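What I Want to See Robots Do on an Open Day

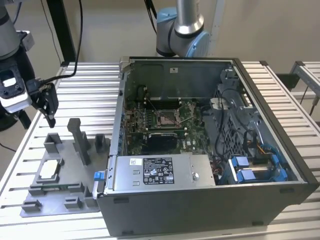

By Iñaki Sotomayor
Maintenance technician and occasional columnist

I went to the open day at Testholm expecting robots that dance or pour coffee. The one I remember was at a desktop computer with its side off and the CPU socket open, the processor waiting in a gray printed tray.

Some visitors found it slow and left. I think they were wrong. I have repaired machines for 20 years, and a socket is a place where I still hold my breath — one bent pin and the board is finished.

Tadhg Scanlon, my guide, apologized for the pace. He should not. A public demonstration must be allowed to be boring, and also to fail in front of us. I would go again for that.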